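Community > Newsletter > Notes and Notices

Changes to the Gultenow lending room

The furniture lending room on Gultenow Street opened in September with 12 pieces on the floor. The list now stands at over 200, mostly chairs, side tables and plant stands, and members have borrowed from it 1,642 times. The loan period was set when the room was small, and it no longer works well. Starting with the next round, a loan will run two months instead of one, and you may renew it if no other member has asked for the piece.
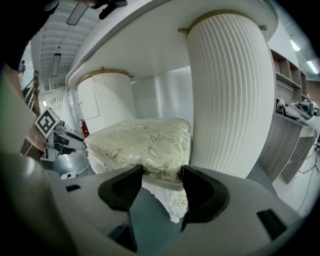
Murray Partington wrote in to say that two months is fine for a chair but too long for the folding tables, which people want for a single weekend and then forget to bring back. He would like a separate short loan for those. We think he has a point. Folding tables will go out for one week at a time, and the deposit on them stays the same.

Please bring your card when you pick up. The old paper cards from Cistero still work, but we have stopped printing new ones. If yours is worn out, ask for a plastic one at the desk. It takes a few minutes and costs nothing.

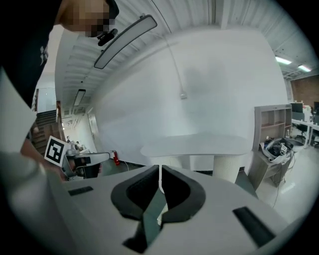
Repairs are the other thing members ask about. If a leg comes loose or a seat tears while a piece is at your house, tell us and leave it alone. Last winter two chairs came back glued with the wrong glue, and both had to be taken apart again. Américo Veloso does the repair work and would much rather get a chair in pieces, with all of the pieces.

Small scratches don't need to be reported. Water rings do, and so does anything a pet has chewed.

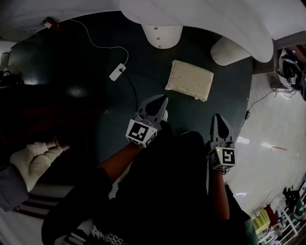 The Jemeck van can deliver larger items inside the city limits. Book it when you reserve the piece, and have a second person at home to help carry.
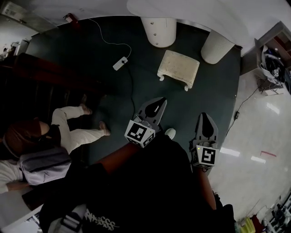 OFORI HALL, March 30, 2025

The spring sign-up sheet is out at the front desk. Returns go to the side door, and the bell there has been fixed.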